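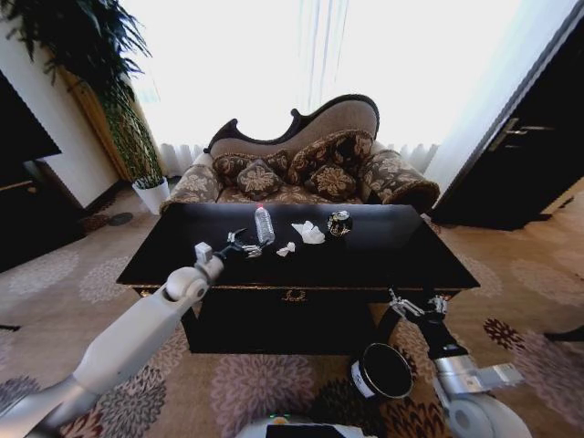 Tidying the front room, first proper go

Saturday, February 24, 2018
By Tegan Whitelaw

Up early, kettle on, and Jarrah already had the laptop open on his knees and toast crumbs in the keys. We said we'd have the robot clearing the coffee table by the end of the month and there isn't a lot of month left!

So the job is: tissues off the table, tissues in the bin, leave everything else alone. Two scrunched-up tissues, the water bottle with the red cap, and the little round container with the gold and white lid as the thing it must not touch. I put the bin on the carpet right in front of the table so the right arm only has to go down to it, and the left arm does the table top. That was Brijesh's idea on the phone on Thursday and I was a bit rude about it at the time (sorry Brijesh), but it does save all that driving back and forth.

The table is a pain. It's black and so shiny, and with the light pouring in through the net curtains the software kept seeing a second bottle underneath the first one. Jarrah wanted to throw a cloth over it. I said no, Mum's table stays as it is, the robot can learn to live with it. We dropped the exposure instead and took another 410 pictures for the training set, which brings us to nearly 3000, and I labelled the lot of them with a cup of tea going cold next to me. My wrist is killing me.

Left gripper was misbehaving as well. The fingers closed a touch wonky, so it was pinching the tissue by one corner and then letting go halfway over. I had the end off it and found the little grub screw had worked loose again. Thread lock this time, a proper blob. Nazareno told me to do that back in August and I've been too lazy ever since.

Then we slowed the arm right down and did 10 goes at the bigger tissue. Seven good ones, two drops, and one where it went for the bottle and I squealed and hit the stop button. The smaller tissue is another matter, it's so light it scoots away when the fingers come down. Might try coming in from the side? Hemi reckons softer pads on the fingertips would do it and he's got some silicone left over from Sidholm, so I'll beg a bit off him.

Spent £2 on cable ties and used every one. Lunch was beans, standing up.

Left to do: save today's settings under a name I'll recognise this time, charge the base overnight, ring Hemi about the silicone, hoover. Jarrah wants to have a go at the cushions next and I've told him he can dream on until the small tissue works.

3 comments
Shared 2 times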